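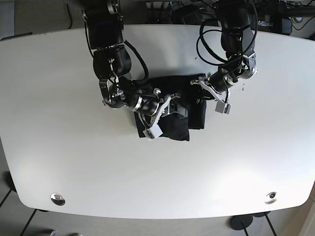

Foto: Marthinus Fourie

Häufige Fragen zur Kleinwasserkraft an der Ferkine

Ich bin Birthe und betreibe seit 11 Jahren die kleine Anlage an der alten Mühle in Stevitz. Weil mir immer wieder dieselben Mails ins Haus flattern (ich freu mich trotzdem über jede!), habe ich die Antworten mal gesammelt. Ich bin keine Anwältin und keine Behörde, nur eine Frau mit Turbine.

Wie viel Strom macht deine Anlage?
Kommt aufs Wasser an. Die Turbine kann höchstens 10 Kilowatt, und die sehe ich im Frühjahr ein paar Wochen lang am Stück, herrlich. Im Spätsommer dümpelt sie bei zwei oder drei herum, und wenn es ganz trocken wird, stelle ich sie ab. Der Bach braucht sein Restwasser, das steht so im Bescheid und daran halte ich mich auch.

Kann ich mir einfach ein Rad in den Bach hängen?
Nein, leider nicht. Auch wenn der Bach durch deinen Garten läuft, brauchst du in aller Regel eine wasserrechtliche Erlaubnis. Ruf bei der unteren Wasserbehörde an, bevor du irgendwas kaufst. Wirklich bevor! Ich kenne jemanden, bei dem seit Jahren ein fabrikneuer Generator in der Scheune liegt.

Was ist mit alten Wasserrechten?
Spannendes Thema. Bei uns in Stevitz gab es eins, das war aber nur noch halb lesbar und bezog sich auf ein Mühlrad, das längst weg war. Schau ins Wasserbuch und frag im Zweifel jemanden, der sich beruflich damit herumschlägt.

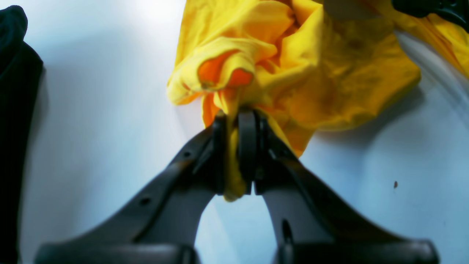

Greifer mit gelbem Stoff

Ist der Rechen viel Arbeit?
Im Oktober und November ja. Da gehe ich morgens um halb sieben raus und abends gleich nochmal, und es ist jedes Mal eine Schubkarre voll Laub. Den Rest des Jahres reicht mir ein Gang alle paar Tage. Wer eine automatische Rechenreinigung einbauen will: macht das, wenn das Geld da ist. Ich spare noch.

Und die Fische?
Ohne Fischaufstieg hätte ich die Genehmigung nicht bekommen, und ich fände es auch ohne Vorschrift richtig so. Unserer geht am linken Ufer um das Wehr herum. Die Stababstände am Rechen hat die Behörde vorgegeben, die sind bei euch vielleicht ganz andere, also bitte nicht bei mir abschreiben.

Welche Turbine hast du?
Eine Durchströmturbine von Radebe, gebraucht gekauft. Die ist gutmütig, auch wenn die Wassermenge schwankt. Bei sehr wenig Fallhöhe würde ich mir eher eine Wasserschnecke anschauen, Marthinus drüben in Stumuvov hat eine und ist ganz verliebt in das Ding.
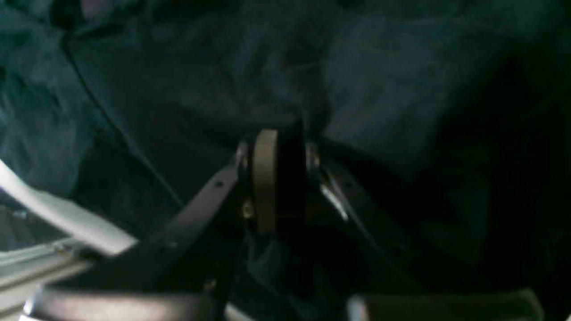

Er hat allerdings auch deutlich mehr Wasser als ich und ein Grundstück, auf das man mit dem Kran kommt. Bei mir musste alles über den Feldweg, die Turbine lag am Ende auf einem Heuwagen.

Ist die Anlage laut?
Im Maschinenhaus schon, da trage ich Gehörschutz. Draußen hört man das Wehr lauter als die Turbine. Die Nachbarn haben sich bisher nur einmal gemeldet, da war ein Lager hinüber.

Was kostet mich der Betrieb?
Ich lege jedes Jahr 2000 Euro zurück, für Öl, Dichtungen, Versicherung und das, was halt so kommt. Letztes Jahr kam wenig, im Jahr davor der Riemen und die halbe Steuerung.

Darf ich mal vorbeikommen?
Gern! Im Mai ist es am schönsten, da läuft sie meistens richtig gut. Schreib mir vorher kurz und zieh Gummistiefel an.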